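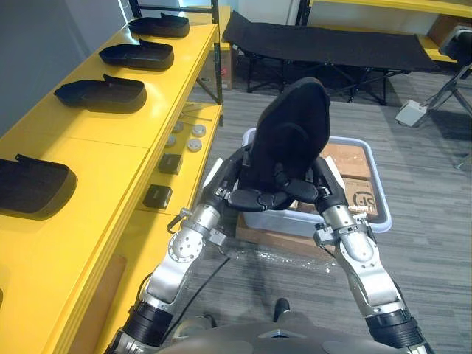

Can a two-armed machine take over bin packing and shelf tidying in a small stockroom?

Posted by Stockroom Lead, Kocabaş branch

Our branch operates a stockroom with open shelving, molded trays, small loose parts and plastic storage bins that stand on the floor. Staff members spend the last part of each shift returning items to the bins and clearing packing material. Management has asked whether this work could be assigned to a machine, and two suppliers, Akix and Merunix, have offered trials beginning in December.

The items vary a good deal. Some are boxed, some are padded and have no flat side to grip, and a few arrive in plastic wrap that ends up on the carpet. I would be grateful for replies from sites that have completed a trial. I am chiefly interested in whether a person must remain in the room, and in whether soft goods present a difficulty.

Alitz Site Services

We completed a trial of a two-armed unit last winter and can report the following. The unit was assigned a single task: lift an item from the shelf or table, hold it over an open bin and lower it in. Over the trial period it was given 119 items. Cardboard boxes of moderate size were handled reliably. Padded and rounded items were slower, as the grippers had to support the item from both sides and from beneath, and 9 of them were set down at an angle that prevented the next item from fitting. A member of staff corrected these by hand.

Placing an item into a bin that already holds two boxes is harder than placing it into an empty one. The machine must judge the remaining space, and in our experience it judged poorly when the bin was more than half full. We advise partly filled bins for any demonstration, as an empty bin will give a favorable result that does not reflect daily use.

In answer to the point about supervision, we kept one person in the room at all times. Our site rules required it, and the number of corrections would have made it necessary in any case.

Returns Desk 2

No, not yet. We tried one for shelf tidying and went back to doing it ourselves. It was fine with trays and hopeless with plastic wrap.

Facilities Office, North Annex

The previous reply is brief but agrees with our findings on wrap. Clear film is difficult for the cameras to detect and difficult for the fingers to pick up. Our office therefore treats floor clearance as a staff duty, to be completed before the machine is started. The same applies to flattened cardboard and to cables crossing the work area.

With regard to shelving, trays laid out in a row with space between them caused few problems. Small flat discs and similar parts were another matter, particularly when grouped together toward the back of a lower shelf, where the shelf above limits the approach of the arm. We moved such parts to the top level for the length of the trial.

On the question of time, an experienced employee cleared our test shelf in 2 minutes. The machine required 20. That difference may be acceptable at a site where the work can be done overnight - ours is not such a site, and we did not renew the agreement. Before accepting either offer, I would request that the supplier use your own bins and your own stock, and that the terms state who is responsible for damaged items.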